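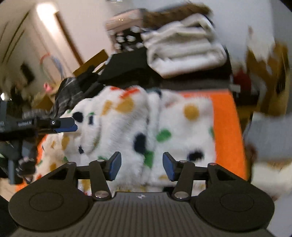 Dace wanted to know why a fluffy blanket feels warm the second you touch it, when a towel off the same pile doesn't. I love this question! I've got 73 questions in my June postbag and hers went straight to the top.

Blankets don't make any heat, you know. They haven't got a heater inside (unless it's an electric one, and that's cheating). The warm bit is you. Your body gives off heat all day and all night, and a blanket's job is to stop it wandering off.

So how does fluff do that? Fluff is mostly air! All those tiny soft hairs stick up and tangle together, and air gets stuck in between them. Air that can't move about is really slow at carrying heat away, so your warmth stays near your skin.

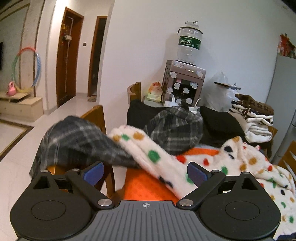 Spotty fleece and checked cloth: which one would you grab on a chilly night?

A flat, smooth cloth has less room for trapped air, so it often feels cooler when you first put your hand on it. Towels are a bit different. Lots of them are covered in little loops, and the loops are there to soak up water. A fleece is rubbish at drying you after a bath. I've tried it, and I just pushed the water round my legs.

Try this at home. Get 2 cups the same size and ask a grown-up to fill them with warm (not boiling) water. Wrap one in something fluffy and one in a thin tea towel, then leave them for 16 minutes. Dip a finger in each. Which one has kept its heat better?

Write and tell me what you used. Debashish tried a woolly sock and now wants to test his hat.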